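Chapter 5

Tables, Desks and Counters: How Working Surfaces Are Chosen and Kept

Before you read

Think of the table where you eat or study most often. Do you know what it is made of? Do you know which side was cut first, or why the lines in it run one way and not the other? Keep your answers in mind. You will need them again in Section 5.3.

5.1 A surface is a decision

Most people buy a table by its shape and its price. The surface comes third, if it comes at all. Yet the surface is the part that we touch every day, and it is the part that first becomes old. A leg can be loose for ten years and the family will live with it. A white ring from a hot cup is noticed the same evening.

In this chapter we study wood as a material for horizontal surfaces inside the home and in the small workplace. Stone, glass and metal are treated in Chapter 6. We will speak of three matters: how the grain of wood comes to look as it does, how wood moves when the air is damp or dry, and what kinds of finish are put over it. The student who has already read Chapter 2 will know some of the words, such as heartwood and growth ring, and they are not explained again.

Oak is a good wood to begin with. It is hard, its pores are open, and its pattern is easy to follow with the eye. Many makers offer an oak look today, sometimes in solid boards and sometimes as a thin layer on another material. From a distance of one meter it can be difficult to tell which is which. The name on the label does not always help, so the edge should be examined and also the underside.

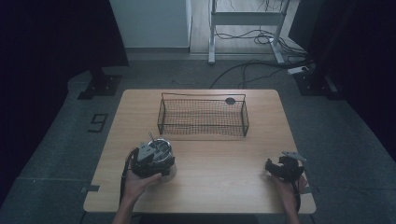

Figure 5.1. A light tabletop with a pale oak grain.

5.2 Where the pattern comes from

A tree grows outward. Each year it adds one ring, and in oak the wood of spring is more open than the wood of summer. When the log is sawn into boards, the saw passes through these rings at some angle, and this angle decides the pattern.

If the saw meets the rings nearly at a right angle, the board shows straight lines that run close together. This is called quarter-sawn wood. It is quiet to look at and it changes its width less with the seasons. It costs more, for the log must be turned many times and more of it is lost.

If the saw passes along the side of the rings, the board shows arches, one inside the other. This is plain-sawn wood. The arches are often called cathedral grain, from their likeness to a church window. A single board may have arches in the middle and straight lines toward its sides, and both come from the same cut.

In printed or pressed surfaces the pattern is copied from a real board. If the same arch comes back at equal distances, the surface was very likely printed. Students should practice looking for this repeat on large tables, where there is space enough for it to appear. 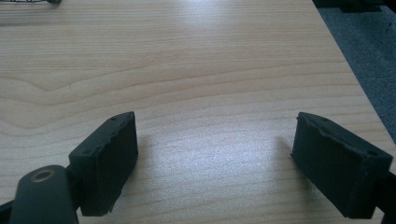
Text and exercises prepared by the Stekia Home Materials Group
Revised edition, Wednesday, February 20, 2019

5.3 Light on the surface

The same tabletop can look warm in the morning and gray in the afternoon. Light wood is especially sensitive to this. When a lamp or a window stands opposite the viewer, a part of the light is thrown back from the finish before it reaches the wood, and in that place the grain seems to vanish. A surface with high gloss does it strongly. A matte surface spreads the light, so the bright place is larger and softer.

For this reason a sample should never be judged in one position only. Lay it flat, at the height of the future table, and walk to the other side of it. In the Furnival workshop course, beginners compare small samples beside a north window in January, when the daylight is weak, and again under the lamps -- many of them change their first choice.

Return now to your own table. Does it shine? Is the shine equal everywhere, or is it stronger where the arms rest?

5.4 Wood and damp air

Wood takes water from the air and gives it back. Across the grain it swells and shrinks; along the grain it almost does not move. A solid top must therefore be fixed to its frame so that it can slide a little. The Trellus bench, which we use as our working model in this book, has a top 129 centimeters long and 80 centimeters wide, and the holes for its screws are cut long in the direction of the width.

Words to learn: quarter-sawn, plain-sawn, cathedral grain, gloss, repeat, movement.

The drawings of the Trellus bench are on page 244. Have them open before you begin Section 5.5.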